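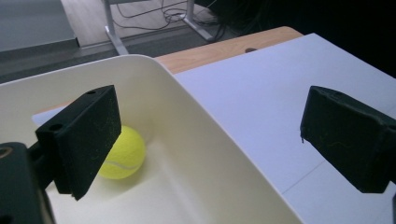

PRESS RELEASE – for use from Friday

Muveo opens its Sort It season: one tub, one room, four weeks

Tidying firm Muveo is running its Sort It season again this November, with a new set of free home sheets, open afternoons at the Valtero hall and a swap table for toys, balls and garden games. Booking opens Friday at 4pm. Details and times below, please check the notes at the end before printing as some have changed from the first draft.

The idea is the same as last year. One household, one plastic tub, one room at a time. No labels needed, no shelving to buy, no app. Everything that lives on the floor goes in the tub, the tub goes on the table, and the lot gets sorted from there. Small stuff first. A tennis ball in the bottom of a cream plastic bin is a perfectly good start, and most homes that took part last time began with something of the sort – balls, odd gloves, the dog's things, the bits that roll under the settee and stay there.

Last year 213 households signed up. Muveo had planned for 100. Sheets ran out in the second week and had to be reprinted, and the Valtero hall afternoons were standing room by the end. This year there are more sheets, more tables and a second door in use.

WHAT IS HAPPENING

The season runs for four weeks. Each week has its own sheet, and each sheet covers one part of the home.

Week one: hall and stairs. Shoes, bags, balls, leads, post. The tub stays by the front door all week and is emptied on the last night.

Week two: living room. Toys, remotes, chargers, games with peices missing. Anything with a missing part goes to one side for the swap table, where there may well be a spare.

Week three: bedrooms. Under the bed only. Wardrobes are not covered this year after a good many people said it was too much for one week, and they were right.

Week four: shed, garage or balcony. Sports gear, garden games, pots, string. Bring a brush.

Sheets are single sided, large print, and can be stuck on the fridge. They can be picked up from the Valtero hall or sent by post. Children's version on the back page of the pack, same jobs, fewer words.

THE TUB

Muveo gets asked about this more than anything else so here it is once and for all. Any tub will do. Plastic is easiest as it wipes clean. Smooth inside, rounded rim, light colour if there is a choice, as small things show up better against a pale floor than a dark one. A bright yellow-green ball can be spotted from the other side of the room. A brown conker in a brown box can't. Size – big enough to hold a week's worth off the hall floor, small enough to lift when full. Washing-up bowls are fine. Old storage boxes fine too, lids off.

Please don't buy a new one for the season. A limited number of second-hand tubs will be at the hall for anyone without, first come first served, two per household at most.

Drirkeo, which runs the reuse shop behind the hall, has cleaned and checked the second-hand tubs and is giving them out free. Drirkeo will also take back any tub that is no longer wanted when the season ends. Cracked ones too, these go for recycling with the rest of the shop's hard plastic.

THE SWAP TABLE

New this year. Two tables at the Valtero hall, one for toys and games, one for sports and outdoor things. Leave what isn't used, take what is. No tokens, no points, no need to bring something to take something.

Welcome on the tables: balls of any kind that still bounce, bats and rackets, skipping ropes, jigsaws (complete, or marked with how many are missing), board games, building bricks, dolls, cars, buckets and spades.

Not welcome: anything with a plug, car seats, cycle helmets, soft toys with loose eyes, paint, anything sharp. Batteries out before it comes through the door please.

Tennis balls deserve a line of their own. Last year the hall ended up with a great many, bald ones mostly, and they are useful. Ones with the fuzz worn off go to dog owners. Good ones go back out on the table. Split ones get cut and fitted to chair legs in the hall, which has cut down the scraping no end. So bring them all, whatever state they are in.

OPEN AFTERNOONS

The hall will be open every Friday in November from 2pm. Last entry 4pm. Tea, squash, a corner for under-fives and tables for anyone who wants to bring a full tub and sort it in company. Some people find it easier with a bit of chat going on. Muveo staff will be on hand to help with the awkward stuff – the mystery keys, the single socks, the cables that don't seem to belong to anything.

Step-free entry is by the side door. The main door has one step and a heavy spring. Parking is tight, so walk if possible, and the hall has a couple of trolleys to lend for heavy tubs.

Free to attend. Booking is needed for the sorting tables only, the swap tables and the tea are drop in.

WHO IS BEHIND IT

Muveo is a small tidying and home-moving firm. The Sort It season began as a handout for customers who were packing up to move and wanted a way to get through the small things before the boxes came. It did the rounds, neighbours asked for copies and it grew from there. The sheets have always been free and will stay free.

Kazemi, the print shop, has printed this year's packs at cost and is holding a spare run in case of another rush. The Valtero hall is lending the room without charge.

A spokesperson for Muveo said: "Start small. One tub, one ball in the bottom of it, that's the first day done. Last year people wrote in to say they'd cleared a hallway they hadn't seen the floor of for ages, and they'd done it ten minutes at a time. We'd love to see everyone back, and a few new faces aswell."

A spokesperson for Drirkeo said: "We have a back room full of good clean tubs and we would like it empty by Christmas. Come and get them."

HOW TO JOIN

Call at the Valtero hall desk or the Kazemi counter and ask for a Sort It pack. Postal packs go out twice a week, allow a few days. Schools, clubs and groups can have bundles of 100, ask early as these take longer to put together.

Sorting tables: book at the hall desk from 4pm on Friday. Give a first name and how many are coming, that's all that is needed.

NOTES FOR EDITORS

Opening time for the hall is 2pm, not 1pm as in the first version of this release. Sorry for any bother.

The swap tables close with the last open afternoon. Anything left goes to the Drirkeo shop.

The figure of 213 is households signed up last year, not people attending the hall. Nobody kept a door count.

"Sort It" is two words, capital S, capital I. Muveo is written with a capital M only.

Press are welcome at any open afternoon, no need to book but please say hello at the desk first. Ask before taking pictures of children. Sheets for all four weeks can be sent to newsdesks in advance on request, and may be reprinted in full as long as the Muveo name stays at the foot of the page.

Ends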